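Trirley Two-Arm Bench Set

Hire or purchase, with delivery and setting up by our own people

Can a machine tidy up yet? It's the first thing we get asked, usually before the kettle has boiled, and we have never minded answering it. Some of it, yes, and rather nicely too, so long as you are patient and choose the chore with a bit of care. The Trirley set is two arms on one rail, with grippers, cabling and the software to teach them, and it is the one we suggest to small workshops, colleges and repair counters wanting to find out for themselves.

Sorting and clearing small things is where most of our customers begin. Batteries are a lovely place to start (a bit fiddly, all much the same shape, and every workshop has a drawer full of them!), and putting them into a tray is a job you can set up on a bench in a few minutes.

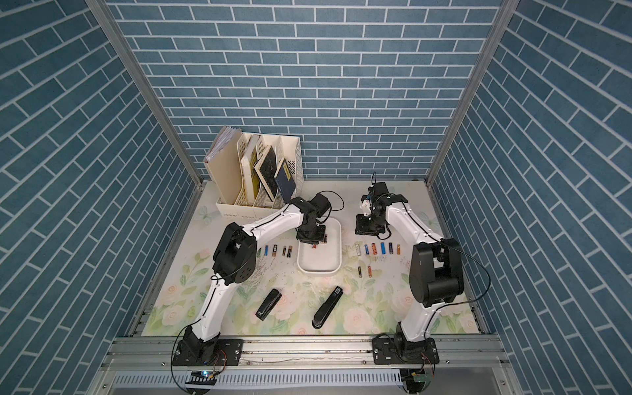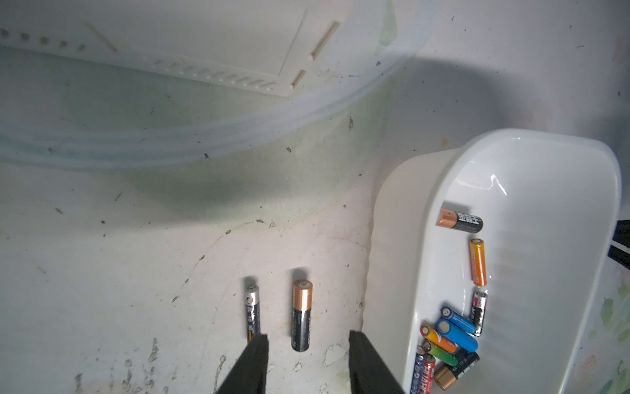
Batteries and a white tray on the bench.

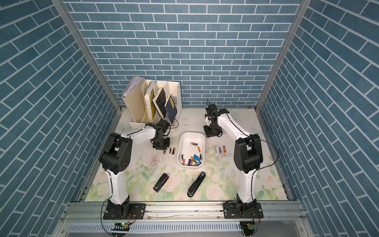

Now, what you can fairly expect. A person will clear a bench faster, and will do so for some time to come. Where the arms earn their keep is in the dull, steady jobs that you would gladly leave running while you get on with something else. Lifting one small item and setting it down in a tray suits them well. Folding a tea towel is a good deal harder, and anything in a crinkly bag can take a whole afternoon of teaching and still go wrong the next morning. Washing up we simply won't sell you, however kindly you ask.

Teaching is done by showing. You guide the arms through the job yourself, again and again, and the software learns from what you did. For a simple sorting job we suggest 300 goes, and it does help to shuffle things about between them so the arms don't get used to one layout. Sorin Kelmendi, who looks after our training days at Gendstead, likes people to bring their own odds and ends from home, and you are very welcome to do the same.

What comes with the set
Two arms and two grippers
Rail and base plates
Tivari teaching software, one seat
Printed handbook, 11 chapters
One training day at Gendstead

Hire is by the week, with a shortest term of 7 weeks. If you decide to buy afterwards, we take the hire you have paid off the price. The Escobar gripper pads are sold separately and wear out sooner than you might hope, so do order a spare pair.

Delivery: 11 working days
Page updated December 8, 2020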